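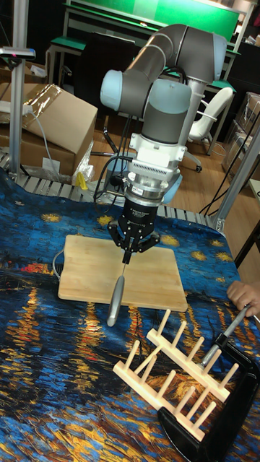
Fig. 4. Cutting board, knife and peg rack on the covered table

4.1 Laying out the table

1. Spread the cloth and smooth out any folds under the board and the rack.
2. Lay the cutting board flat. Leave space in front of it for the rack.
3. Set the Jonton rack on the cloth with the pegs pointing up. It may stand at an angle to the board.
4. Fix the rack with the C-clamp. Tighten by hand only.

Note: Check the clamp again after 15 minutes. The cloth can settle under it.

Caution: Do not put knives in the rack until the clamp is tight.
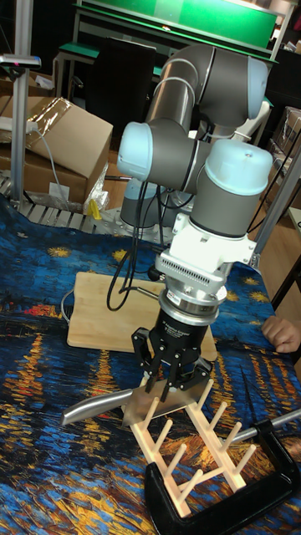 Racks and drainers

4.2 Placing knives and flat utensils

1. Start with the wide, flat pieces. Lower each one into the rack blade first, between two rows of pegs.
2. Keep the handle clear of the pegs so that it can be gripped again.
3. Do not load more than 22 pieces. If the rack rocks, take out the last piece and go back to 4.1, step 4.
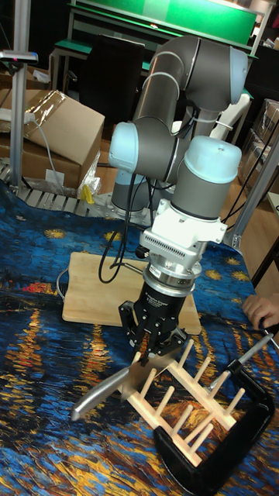

Text: Nadine Bataineh, Sakside product guides

4.3 Knives and the honing steel

Place the broad knife before the honing steel. The steel is long and leans over the pegs, with its handle higher or lower depending on the row used.

Caution: Keep fingers away from the rack while a blade is being lowered.

Wipe the pegs with a damp cloth, no hotter than 40 °C. Oil the board in September and again in spring.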